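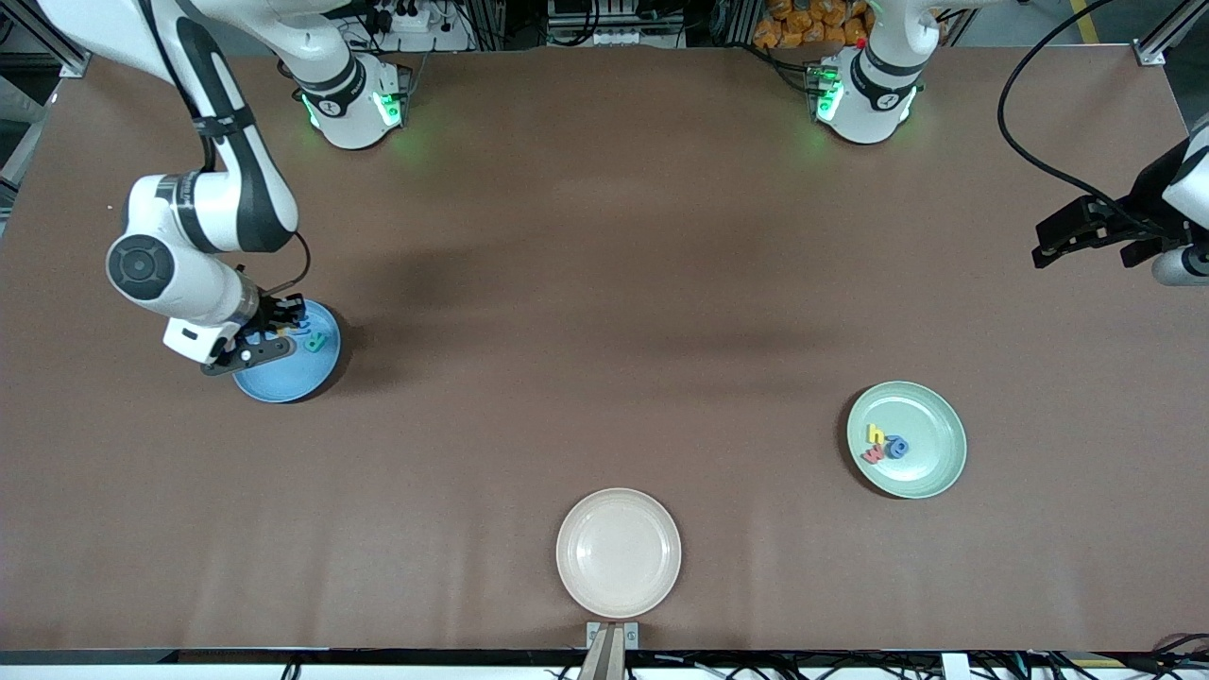
My neighbor says foam letters belong in the bathtub and that I'm wasting my time trying to make a table game out of them. Well, maybe! But I run a little letter hour at the Estitz library annex and I'd love to make it work. I put out round plates, one per word family, and the kids are supposed to drop the right letters onto each one. The trouble is that they sort by color every single time (blue letter, blue plate, done) and the spelling goes right out the window. Do I need plain plates? Or different letters?

posted by grinow_reader, 361 views

plateandspoon
Plain white plates. Easy.

second_shift_mom
I did this for two winters and I'd say let them sort by color first! Give them five minutes of it, get it out of their systems, then tip everything back in the middle and call out a word. Mine loved the tipping part more than anything.
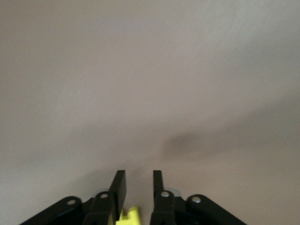 The other thing I'd do is start with only a couple of letters per plate. I had the big Gritach tub and used to dump the whole lot out, and it was chaos, they'd just build towers. Once I put A and T on a plate and asked what we could stick in front, they got going on their own (cat, hat, and then some very silly ones).

unpaid_librarian
Agree with starting small. Also mix the colors within a word on purpose, so matching doesn't get them anywhere. And check your tub for a decent supply of E, we ran out constantly.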